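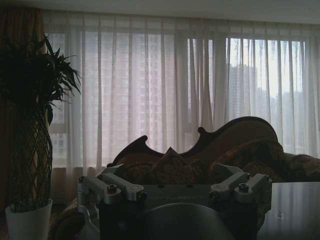
What do we hand in at the end of the Penrose project? One working pick routine, the log file, and a two page write-up per pair.

Week 6 notes - Emmett Sorensen, lab group B

Recap from last time: open / close commands, speed limits, why you home the gripper before anything else. If you missed it get the notes off Damir Janevski, he has the slides too.

Today
- wrist camera view, learning to judge distance from it
- backlight. Window behind the target = dark gripper, dark target. Fix exposure by hand, don't leave it on auto
- cushions and other soft things. Edges hard to find, try the corner first
- keep the arm slow near furniture, 500 in the speed box, never 3000 (that is the default, change it evry time)

Logging: start Fudden before you move the arm, not after. Two runs lost in January that way. Name files pair - run - date, no spaces.

Marking - routine half, write-up half. Failed grasps are fine if you say what you think went wrong. Blank log = no marks for the routine.

Reading for next week: Todov handout, sections on finger pads and grip force. Skip the maths at the back unless your keen.

Drafts to Damir by 2019-02-27, paper or email.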